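Getting two hands to hold one table: a grip controller that doesn't fight itself

Posted 2026-08-06 in Control, Tutorials

I promised a write-up of the two-handed table grip ages ago, and then spent most of February rewriting the thing I was going to write up. So this covers the second version, which is shorter, calmer and much easier to explain. You'll need a robot with two arms, hands with a thumb you can drive separately from the fingers, and some sort of force or motor current reading from each hand. I use Claltach for the control loop and Siriwan for planning, but there's nothing clever in either that you couldn't do in your own stack.

The trouble with two hands on one stiff thing

With one hand, a small position error is no drama. The object shifts a bit and life goes on. Put a second hand on the same tabletop and you've made a closed loop out of arm, table, arm and body, and none of those parts wants to bend. If your left hand thinks the edge is 5 mm further away than your right hand does, both arms will push to be where they were told to be, and the motors will happily argue about it until something trips.

My first version had two perfectly good single-hand grips running at the same time. On the screen it looked lovely. On the robot it hummed, then it buzzed, then I hit the stop button. Please keep a finger near yours for all of this!

Step 1: find the edge, and only the edge

I used to fit a full table model to the camera data. Don't bother. All the grip needs is the near edge as a straight line, plus a guess at the height of the top surface.

Take the depth points, fit a plane to the biggest flat bit at a sensible height, then look for where the plane stops on the side nearest the robot. Fit a line to those last points and throw away the outliers. I run it over 103 depth images and take the median, because pale, shiny tops give you wobbly depth where the light bounces off them. If your line jumps about between runs, have a look at the raw points before you start fiddling with the fitting settings. I lost a whole afternoon that way (the settings were fine, the points were rubbish).

Save the line in the robot's body frame. If you save it in the camera frame and the head then moves, the grip goes somewhere exciting.

Step 2: pick two grip points from one line

Choose a midpoint on the line, straight out from the robot's chest, and put one grip target either side of it. Mine are 700 mm apart between wrist centres on the wide tables and closer on narrow ones. The number itself matters less than the way you store it: keep one midpoint, one direction and one spacing, and work out both hand targets from those three every time. Never store the two targets separately. The minute you do, some helpful bit of code will nudge one and leave the other behind.

If there's a wall along one side, tell the planner about it as a plain flat box with a bit of padding. Siriwan will otherwise swing the elbow out wide, since that's the comfy way to do it. Same for the table legs and any bar underneath, as the fingers have to go below the board without meeting them.

Step 3: fingers first, thumbs second

The order I've settled on goes like this.

Open both hands wide, thumbs up.
Bring both hands to a spot just short of the edge and a little low.
Move forward together, slowly, until the fingers are under the board.
Raise both hands until each one feels the underside.
Wait until both have reported contact. Both, not either!
Close the thumbs down on to the top, at the same speed.

The waiting step is the one people leave out. If one hand starts clamping while the other is still travelling, the clamped one becomes a pivot and your nice straight edge line is suddenly wrong. I put a timeout on it, and if the second hand hasn't found the board by then, both hands lower and back off and we start again from step 1.

Thumb closing is on force and not on position. Close until the current rises past your threshold, hold there, done. I'd start gentle and creep up, as a tabletop doesn't need a bear hug.

Step 4: soften the arms once you've got hold

Now for the bit that stopped the buzzing. As soon as both thumbs are down, switch from "each hand goes to its own target" to "the pair goes to a shared target". In Claltach that's two small controllers stacked together. One moves the midpoint, and it can be fairly stiff. The other looks after the force between the hands, pulling apart or squeezing together, and it should be very soft, aiming for zero.

When you swap over, read where the hands really are and make that the new target. Don't carry the old one across. Any leftover error turns into a jerk the instant the mode changes, and it's a horrible noise.

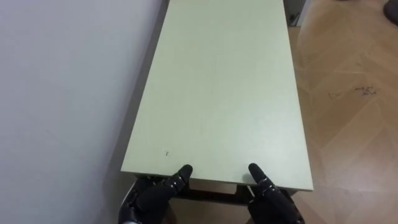
Rungnapa Srisuk: I'd add a ramp to the mode change as well. Resetting the target fixed the jerk for me, but the stiffness was still dropping in a single tick and the arms sagged under their own weight. I blend the two controllers over 883 ms now and it's smooth. Also, check your gravity compensation before blaming the blend, mine had the wrong hand mass in it.

Good point on the ramp, and I've nicked it. My version only got away with a hard switch because the midpoint controller was stiff enough to hide the sag. If you're lowering that stiffness too, blend it — and do the hand mass check first, it takes a minute.

Step 5: log the right things

Please log more than you think you need. I write out the edge line, the midpoint, both wrist positions, both thumb currents and the force between the hands, all against the same clock. I look at the logs in Kivance, though any plotter will do. The trace I go to first is the force between the hands. You want a bump when the thumbs close, then a drop towards zero once the pair controller takes over. If it settles somewhere else and stays there, your hand-to-body calibration is off, and the sign tells you whether the hands believe they're too close or too far apart.

If it slowly swings back and forth, turn the soft controller's gain down and add a bit of damping. Turning the damping up on its own made mine sluggish without curing the swing.

What I haven't done yet

Lifting and walking are both missing from this. The grip holds its target while the robot stands still, and the next job is feeding the midpoint to the Javevari base controller so the feet and hands agree on where they're off to. I've got the messages going across but the timestamps don't line up, so that's a post for when they do.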